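Notebook, living room job, March

Started at 10 with Kelechi. Ngozi came after lunch to help with the packing list. The purpose for today is to clear the floor so that Henrike can measure the carpet, and to prepare the small things for transport to Balau.
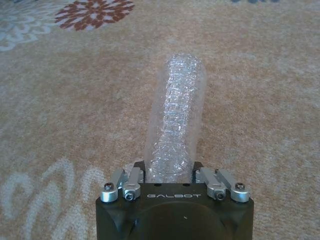

We have 167 lines on the list from Litumar, and over half are for other rooms. I marked ours with a green pen. Kelechi asked if the packing material must be on the list also. I think no, but I will ask Osaze, he wrote the first version.

The order of work I propose: first the carpet, then the cushions, then the coffee table, then the seats.
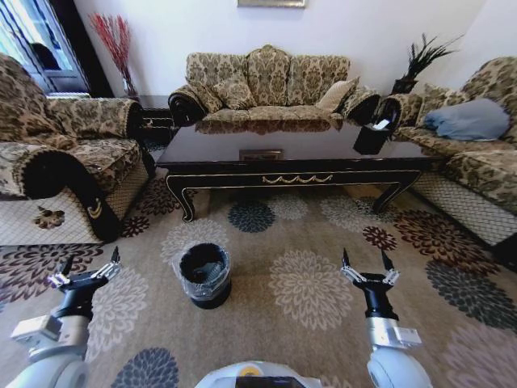
Moving the table is what worries me most. Two persons can lift it if they hold it from under the apron, never by the top. The glossy dark top shows every finger, so cotton gloves, please. The gold garland on the front side needs its own soft layer before any bubble wrap, and the curved legs should be wrapped one by one. The throw cushions can travel together in one bag. 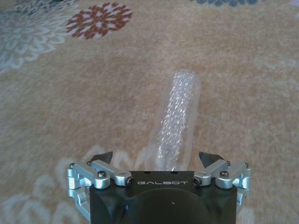 Tape must never touch the fabric. Last time at Koivisto we lost a whole morning to glue marks, and I don't want to repeat this. Paper first, then wrap, then tape only on the wrap.

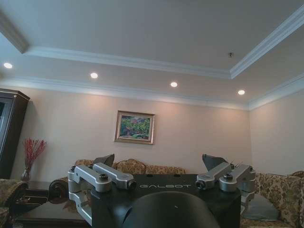

To do: ask Maribeth for 2 more blankets and the wide trolley. Check the door width before we turn the long sofa – I forgot to write it down. Henrike wants the carpet rolled with the pattern inside.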